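Drestham Community Board > Town Government > Water billing hearings

Thread: Did anyone else sit through the Sengar testimony?

marigold_porch wrote:

I had the hearing stream going from the moment they gaveled in until well after supper, with one break to let the dog out and another to switch over the laundry, and I have to say I don't regret a minute of it. I know a lot of you gave up on these hearings back in February when it was all lawyers arguing over which binder was which. But this was Omprakash Sengar, the man who ran our finance office through the whole Usance contract, finally getting to tell it in his own order, and I found it very moving in a dry, accountant sort of way.

For anyone just catching up: the town hired Usance to take over water billing, Usance brought in Shirima to do the software, and somewhere between the two of them a whole bunch of us started getting bills that made no sense. Mr. Sengar wrote memos about it. Then he was moved to a desk at the parks department, and then he retired. The hearing is supposed to sort out who read the memos and who moved the desk.

What got me was when counsel asked him why he kept paper copies at home, and he said he had been taught as a young clerk that a ledger should be able to survive its owner. I wrote that one down on the back of an envelope. I'd love to hear what everybody else thought, even if you think I'm being sentimental.

tbone_ridgeline wrote:

You're being a little sentimental, Marigold, but I say that with love! I watched too, the afternoon part at least, and I came away thinking he was a decent man who waited too long. By his own account he knew the numbers were off in the very first quarter. He wrote a memo, got a polite answer, and then wrote another memo. At some point a person in that chair has to stand up in an open council meeting and say it out loud, where the rest of us can hear it. My sister-in-law got a bill for three times her usual that winter and paid it in installments, and all that while the man who knew better was writing to his supervisor.

I don't say he's a villain. I just don't want us to be so hungry for a hero that we hang the medal on the first fellow with a nice speaking voice.

Quillfeather wrote:

Let me put the actual figures in here before the thread gets away from us, as I was taking notes like the old court reporter I am.

In the quarter they spent most of the morning on, there were 1,841 bills sent out. Of those, 1,755 matched a meter reading in the town's own records. That leaves 86 bills with no reading behind them at all. Mr. Sengar's first memo said exactly this, and he attached the account list. The reply he got from the administrator's office ran to two sentences, and the second one thanked him for his diligence.

So when TBone says he knew in the first quarter, that's true, but what he knew was 86 accounts. He testified that he believed it was a data transfer problem, and that Shirima's people told him the same thing on the phone. I find that reasonable. I have made worse assumptions about my own checkbook.

tbone_ridgeline wrote:

Fair enough on the numbers, and thank you for them, I had the second one down wrong. But he also said the next quarter was worse, and he had the same phone call with the same people and got the same answer. That's where I part ways with him.

hollis.in.flondbridge wrote:

Neighbor from over the line here, I hope it's all right if I join in. We had Usance pitching to us in Flondbridge the same year, with the same slides from what I can tell, and our council came within one vote of signing. What stopped it was our clerk asking for the names of three towns she could call, and they never sent any. Nothing dramatic. She just kept asking at every meeting, in that very pleasant way of hers, until the folks who wanted the deal got tired and put it off till after the budget, and then it died.

I bring it up because I think you're all arguing over Mr. Sengar when the more interesting person is whoever wrote the contract. Does anyone know if the hearing has called that person? From our side we could see that the draft had the vendor auditing its own readings. Our attorney circled it in red. I'd be surprised if yours didn't notice.

marigold_porch wrote:

Hollis, you are very welcome here, pull up a chair! They have not called the contract people yet. The chair said at the close that the town attorney's office would be up "in due course," which could mean next session or could mean when my grandchildren are drawing Social Security.

I want to go back to something TBone said, since I've been chewing on it all through the dishes. I do understand the anger. My own bill that winter was a fright. But I worked in a school office for most of my life, and I know what it is to be the one person in the building who can see that the columns don't add up, when everyone above you would dearly like them to. You start to wonder if it's you. He said that on the stand, that he re-added the whole thing by hand one night at his kitchen table because he had begun to doubt himself. I believed him. You could hear a chair creak in the hearing room when he said it.
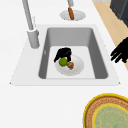 Plate in a kitchen sink (computer rendering)

And then, remember, his wife was ill that year, and he only brought it up when counsel asked about the gap between the second and third memos. He didn't offer it as an excuse. I'm not saying that settles anything. It just made me want to be a little slower with my opinion than I was this morning.

pettibone_lane wrote:

I'm going to be the grump. I watched the whole thing and I think the hearing itself is a waste of money. We have a county auditor. We have a state office that handles exactly this. Instead we've got a panel with three lawyers, a rented hall, a sound man, and sandwiches, and at the end they will produce a report that I'll bet you runs to 300 pages and changes nothing. Mr. Sengar seems like a lovely man and I wish him a happy retirement. But we could've had his memos posted on the town website for free and read them ourselves.

Quillfeather wrote:

Pettibone, I'd have agreed with you before I started following along. The memos were asked for twice under the records law and the town said they couldn't be located. It was the subpoena that shook them loose, and the town's copies still haven't turned up. What's in evidence is his set from home. No hearing, no subpoena, no memos. I will grant you the sandwiches.

pettibone_lane wrote:

Well, I didn't know about the records requests, and that does bother me. I still think the state office could've issued a subpoena. But all right, I'll give you half a point.

dusty_mailbag wrote:

Long time reader, I don't post much. I was one of the 86. I know because they let us look up our account numbers on the list at the hearing office, and there I was on the fourth page. My overcharge was 300 dollars and I've been told I'll get a credit, though it has not shown up yet and I've stopped calling to ask.

I just wanted to say that seeing my account on a memo from that first quarter gave me a funny feeling. I'd gone down to the window at town hall that same month and been told I probably had a running toilet. I had a plumber out! He charged me for the visit and found nothing, bless him. So for me it meant a good deal to learn there was somebody in the building who had it written down right. I do wish he had hollered, TBone, I'm with you on that. I can be grateful and wish it both.

tbone_ridgeline wrote:

Dusty, I'm sorry about that, and about the plumber too. My sister-in-law got the running toilet speech word for word. I'm going to ask her whether she's looked herself up on that list. Is it still the side door, or have they moved it?

dusty_mailbag wrote:

Side door, up the ramp, and bring an old bill with you so they can match the number. They close for lunch and they mean it. The lady at the desk is very patient, and she'll make you a copy of your page if you ask.

hollis.in.flondbridge wrote:

If any of you happen to catch the session where the contract drafters come up, would somebody post here beforehand? Your stream doesn't always load for me, but I'd drive over for that one. Our clerk has said she'd ride along, and she'll bring the red-circled copy if our attorney lets it out of the drawer.

marigold_porch wrote:

I'll post the minute I see it on the calendar, Hollis, and I'll save two seats near the radiator. Quillfeather, would you be willing to type up your notes from the morning and put them in their own thread? I missed the part about the second phone call with Shirima while I was out with the dog.

Quillfeather wrote:

Happy to. Give me until tomorrow evening, my handwriting takes some deciphering, even for me.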